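Khurram Memon

I am selling my flat in Kazmi this autumn and I do it without an agent. I will write the steps here, maybe they are useful for somebody.

The first thing was the measuring. The old papers say 70 square metres, my own tape says 62. The difference is the balcony, which the builder has counted as a room.

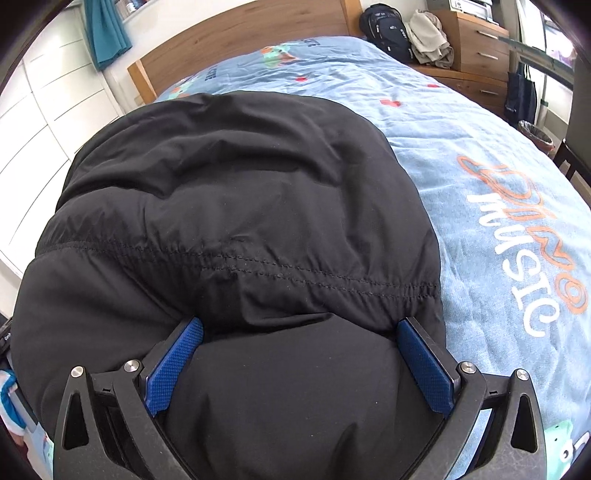 My advert on Kurico went online in September with the smaller number. Two buyers thanked me for this, one asked for a discount. For the bedroom I wrote only "double bed with wooden headboard and white panelled wardrobe can stay", and on this line I got more questions than on the heating.

Viewings: 15 until now. I give each person half an hour and never put two families at the same time. My neighbour did it the other way and they argued on the stairs.

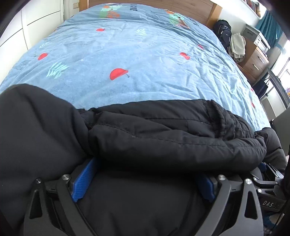 Blue duvet with the apples, not included in the price.

Next is the energy certificate. The office in Brorkeren needs almost 9 weeks, so please ask for it before you write the advert. I asked after.

One offer has come, from a couple who rent now in Clirard. It is lower than I hoped, but they already have the letter from their bank. I must answer them before the end of the month and I will write here what I decided.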